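Hello! You've found the Dilthorpe Hand-Me-Downs list, my slightly obsessive spreadsheet of family jewellery stories. I started it one December after my aunt, Doaa Zerouali, told me a cracking tale about a brooch and I'd forgotten half of it by morning.

## What's in it

- `stories.csv` — 125 stories, one per row
- `words.csv` — local names for clasps, beads and so on
- `notes/` — my scribbles, best ignored

Each story has a teller, a rough decade, the kind of piece and who it went to next. I've left the spelling as people wrote it (Kenza Abdel Hamid sent me three versions of "filigree" and I love them all).
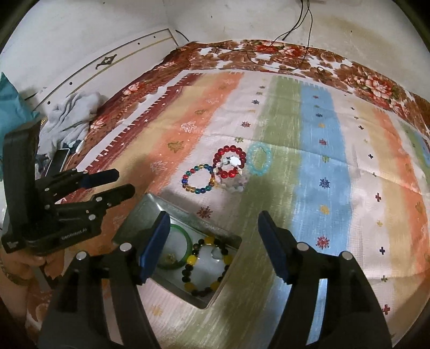
*Green bangle and a little gold-coloured trinket in a tin tray.*

## Things to watch out for

Decades are guesses! If someone said "before the war" I put 1930s and moved on. Thirteen rows have no teller at all, and the `kind` column still mixes up "bangle" and "bracelet" — Nives Barbieri is working through those, so please don't fix them in bulk or we'll get in a right muddle.

There are no prices in here and I won't be adding any.

## Using it

Fine for school projects, talks, family trees, whatever you like. Just credit the tellers by name where there is one. Corrections go in `fixes.txt`, newest at the top.

Last tidied 23 Aug 2023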